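Small Rooms, Borrowed Rooms
Evening course in domestic interiors, handout 6
Furnishing an upper level: tables, lamps and the edge

Tutor: Hélène Dufour
Revised 2026-04-25. Please bin the earlier version, which had the railing exercise in the wrong order and my shopping list on the back.

Where we had got to

Last time we finished with circulation, meaning how people get past the furniture without turning sideways. Garnet Lavoie's plan of his own flat is still on the wall if you want to see what happens when a sofa wins. Tonight we go upstairs. A mezzanine is a floor that somebody has put halfway up a room, usually to get a second room without paying for one. They are pleasant to look at from below and awkward to furnish from above.

1. What the edge does

An ordinary room has four walls and you can push things against them. A mezzanine has a drop on at least one side. You can't hang a picture on it. You can't lean a bookcase against it, although Brock Charbonneau's submission for the Okis exercise proposed exactly that, with the bookcase full.

What people do instead is treat the railing as a wall and line the chairs up along it. It works up to a point. Note the following:

Chairs with their backs to the rail give the sitter a view of the room and a faint unease about the neck.
Chairs facing the rail give a view of whoever is downstairs, and give whoever is downstairs a view of your knees.
Chairs sideways to the rail are the usual compromise, and the ones that get knocked.

Leave enough space behind a chair for somebody to stand up without consulting anyone. Measure it with the chair pulled out. People measure it with the chair pushed in, because the answer is nicer.

Nothing goes on top of the rail, ever. Coats go there anyway.

2. Tables

A table on an upper level gets used for everything, there being nowhere else to put things. Assume it will be a desk by ten in the morning and a shelf by noon.

Wood tops are forgiving. Pale ones show ink and dark ones show dust, so choose according to which you are more likely to do something about. In the Plostau exercise you had a long table with one end at the railing. Most of you put the seating at that end and the clutter at the other. Yvette Petrenko did it the other way round and argued for it well, but I would still not put loose pencils beside a drop with people under it.

Allow 30 cm of clear top in front of each sitter before anything else is placed. It looks mean on paper. Sit down with a notebook and try it before you write to me.

3. Lamps

The table lamp is the most argued-over object in this course, ahead even of the rug. For an upper level, ask these things in this order.

Where does the lead go? If the answer is "across the floor", go back and move the table. If it is "over the railing and down", see me afterwards.

How wide is the foot? A small base is tidy and gives you back some table. It also means the lamp will go over when somebody reaches across for the biscuits. Keep it well in from the corner.

What does the shade hide? From your chair, a cone open at the bottom throws light on the page and keeps the bulb out of your eyes. From the lower floor you may be looking straight up into it. Go down and check. Students never go down and check.

What colour is it? White is the safe choice and I have stopped marking people down for it. A white shade on a thin dark stem seems to float a little, which is agreeable on a table that already has too much on it.

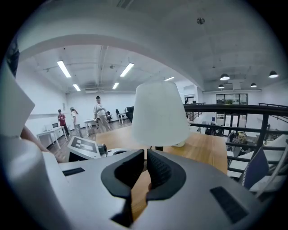 4. Odd chairs

You will rarely be given a matching set. In borrowed rooms the chairs arrive one at a time from other people's offices. A navy fabric chair next to a white one with a curved frame can sit together quite happily if the seats are close in height. When they aren't, one of your guests spends the meeting looking at another's collarbone.

Fabric backs are quieter against a metal rail than hard ones. The Campbell notes (shelf by the door, green folder) have more on this than most of you will want.

5. Exercise for next time

Draw an upper level you know, at any sensible scale. Mark the railing, the stairs and every socket. Place one table, two chairs that don't match and one lamp. Then write up to 300 words on what a person standing below would see of it.

Hand drawings are fine. Anyone using the Surnix templates should change the default armchair, as I have now looked at it more often than at my own.

Sérgio Vilela is taking the first half of the next session, on stairs. Bring a tape measure and arrive before the kettle goes on. There are 8 mugs.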